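Forums > Hand-held Grippers > Faults and Safety > Fingers closing late

Last updated: 2020-01-12

matfold_09
I'm collecting cloth-folding runs in a bedroom with a Breltside hand-held unit, the left one of a pair. Since the last firmware the finger readings lag behind the video. I move the cloth, and the log says the fingers are still open. Out of 300 runs I had to throw out 109. The log shows the same error 11 each time, and the manual only says "sync lost." Work is on the bed, daylight from the window, cloth on a woven mat. 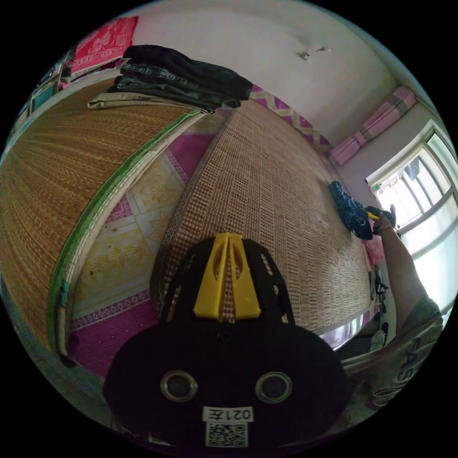
I've swapped the cable and the card. Same result. The right unit runs the same firmware and is fine, so I don't think it's the update by itself.

ornu_bench
Error 11 on ours was heat. The housing gets hot after a long session and the clock drifts. Let it rest between batches and see if the count drops.

matfold_09
Tried that this morning. First run from cold, error 11. It doesn't feel warm at all.

dovalia_user2
Then it isn't heat. Check the screws on the finger mount. On the Dovalia version a loose mount lets the fingers move before the encoder does, and the software reads that as a sync problem. I lost most of August to it.

ornu_bench
A loose mount would give you bad widths. It wouldn't give you a sync error. I still say clock.

matfold_09
Mount was a quarter turn loose on one side. I tightened it and did another short batch in the same spot, same blue cloth. Fewer errors, but still some. Run 596 also did something new — the fingers closed with my hand off the trigger and pinched my thumb. No cut, but I've stopped using it.

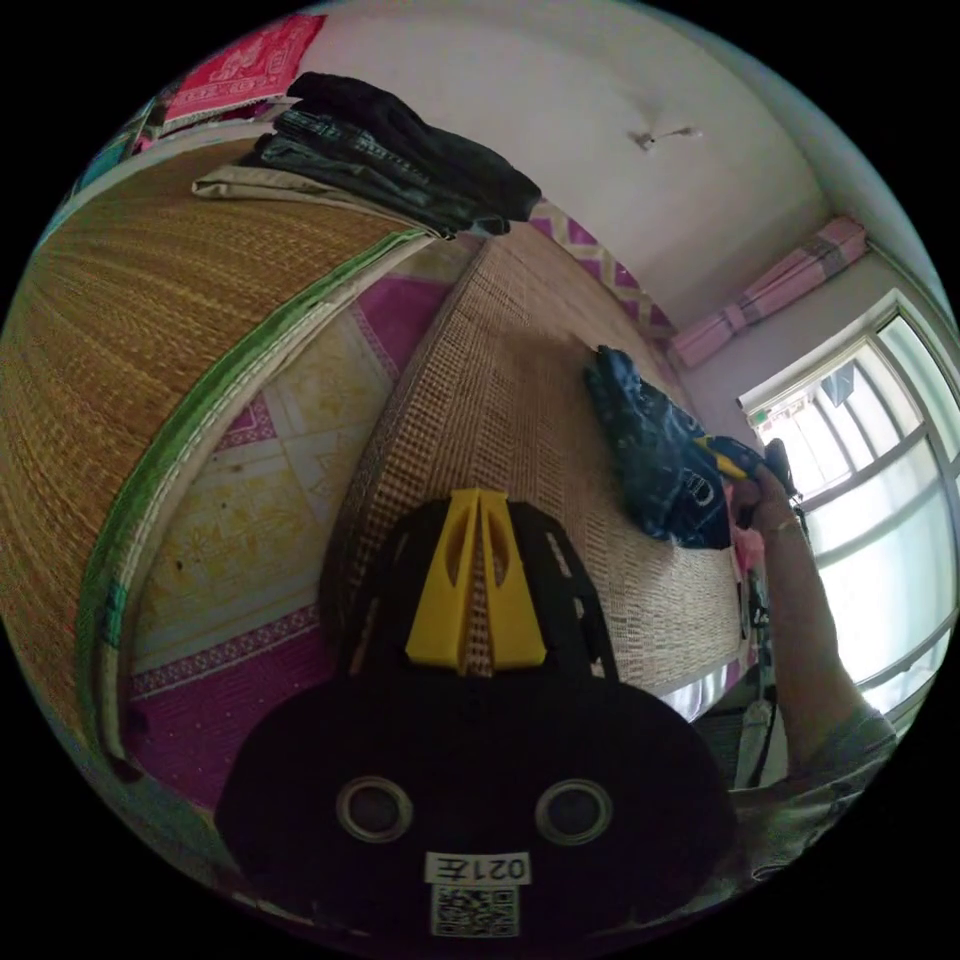
rebelo_k
Please don't power that unit up again until it's been opened. Closing with no trigger is a safety fault, and it matters a lot more than the lost runs. We had one at Rebelo with a cracked trigger board that did both things, late readings first and then moving without input.

dovalia_user2
Agree on stopping. I'd still finish tightening the mount before sending it in.

rebelo_k
I wouldn't touch it. They'll want to see it the way it failed.

matfold_09
Battery is out. I'll send it back with the logs and post what they find.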